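The tidy house racket

Every May the catalogues arrive, and every May they promise that this is the year your cupboards will make sense. The latest from Draledham runs to 20 pages of tubs, trays and dividers. I own plenty of its products already. My cupboards do not make sense.

Home organising used to be a chore. Now it's a service, sold by the hour and priced to sting. One firm in Ernside quoted me $2,298 for a pantry and a hall cupboard, labels included. I asked what happened if the mess came back. There was a follow-up package for that.

Believers say the gear pays for itself because you stop buying doubles. Maybe. I've yet to see the sums. Uvau, an app that logs what you own, claims over 4,000 households on its books, but couldn't tell me how many were still using it after the first month - a figure I'd have thought was worth keeping.

What the sellers rarely mention is that a container holds junk just as happily as it holds rice. My own spare room had 2 shelves of handsome tubs full of cables for things I no longer had. A cheap set of bins and a shallow tray on a table will do for most sorting jobs, and a shoebox will do for the rest.
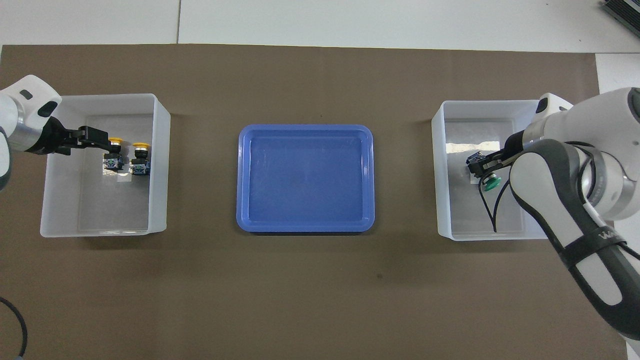
Before you buy

Empty one drawer first. Leave it a week, then see what you went looking for. Measure the shelf, lip included. And if a consultant wants to start with a shopping list, ask to see their garage.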